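I've had the Stidetti wagon for 139 days now (my neighbor Gilang Osman keeps asking) and I'm still fond of it, squeaky tailgate and all!

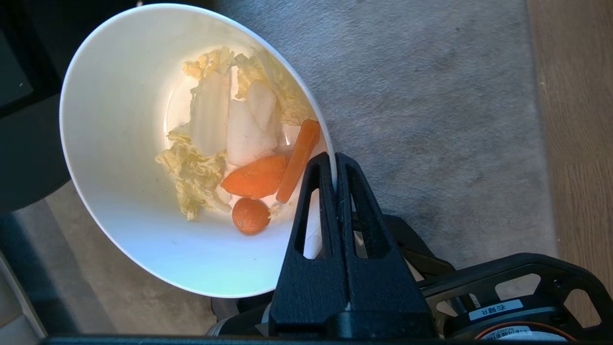

Issue 40

The drive out to Macapagal was lovely, two hills and one long bend, and the automatic never once hunted for a gear. I do wish the seats were softer, though my back complains about everything these days.

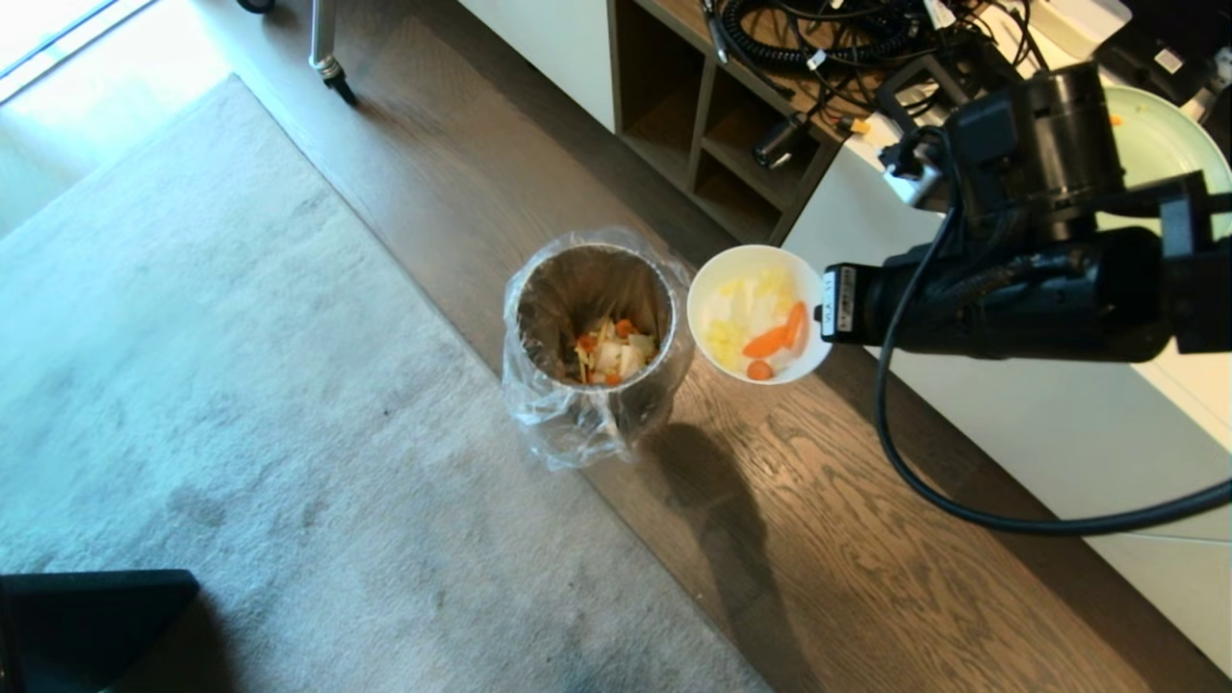

Chopped vegetables in a white bowl

Next month I'm trying the Arnero tires, so do write and tell me how yours have held up.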